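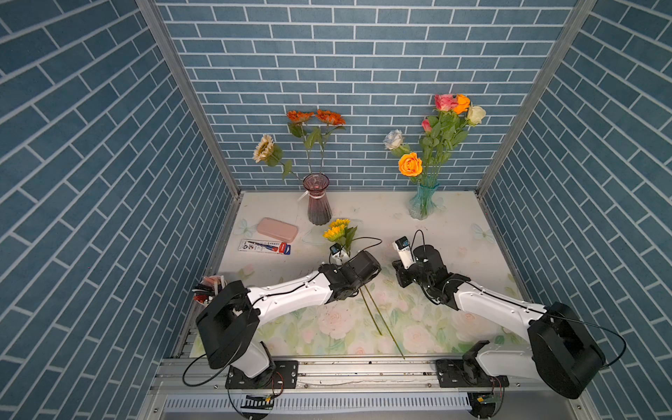
Cream sunflower and two orange flowers in a pink vase

Grorkside Horse Help › Feed and Weight

Is the Plernby weight tape worth anything?

Asked 2024-04-24

My barn wants everyone to switch to the Plernby tape for figuring wormer doses. It costs $37, which seems like a lot for a strip of plastic with numbers on it. The package says it's "accurate for all breeds." I have a heavy-boned cob type with a lot of feather and a chest like a barrel, and I have trouble believing one tape fits her and the skinny Thoroughbred in the next stall.

I tried a borrowed one last night and got 1092 pounds. Then I tried the old free tape from the feed store and got 1000 even. Same horse, same spot behind the withers, five minutes apart. So which one is lying? And does anybody know what "breed adjusted" is supposed to mean on the Plernby? There's no chart in the package, just a web address that goes to a page selling more tapes.

2 answers

Answer 1 (marked helpful)

Probably both are off. A girth tape guesses weight from one measurement, and a deep-chested horse on short legs doesn't match whatever average horse the numbers came from. I'd want to know which horses they measured before I paid for "all breeds." I asked Plernby by email in December and got a coupon back.

If you want something better for free, measure the heart girth and the body length (point of shoulder to point of buttock) in inches. Girth times girth times length, divided by 330. That's for an adult horse, so don't use it on a foal. It's still an estimate
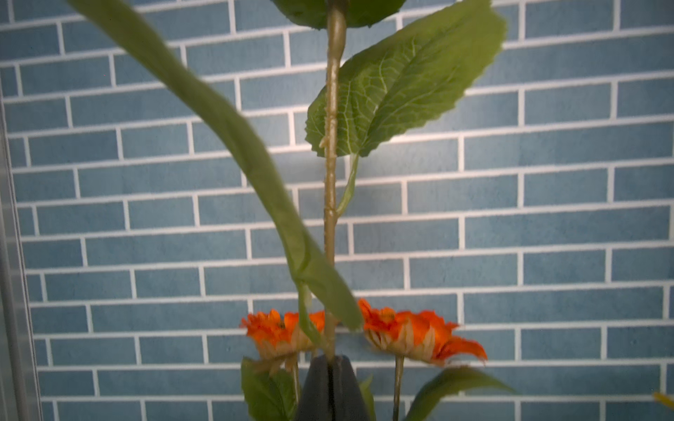

and on a cob I'd trust it only until I could get her on a real scale. Call your vet clinic and ask if they have a walk-on one. Mine let me use it free when I was hauling in for teeth anyway.

For wormer, ask the vet which number to dose from. Some products have more room for error than others, and I wouldn't take that from a tape package, or from me.

What a tape is good for is change. Same tape, same person, same time of day, write it down.

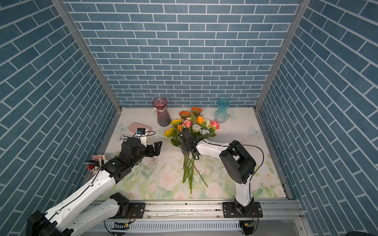 Answer 2

I have the Plernby and I like it fine. It said 443 on my Walberg pony and the scale at Montes wasn't far off that — can't remember the exact number. No idea what breed adjusted means either. The end frays.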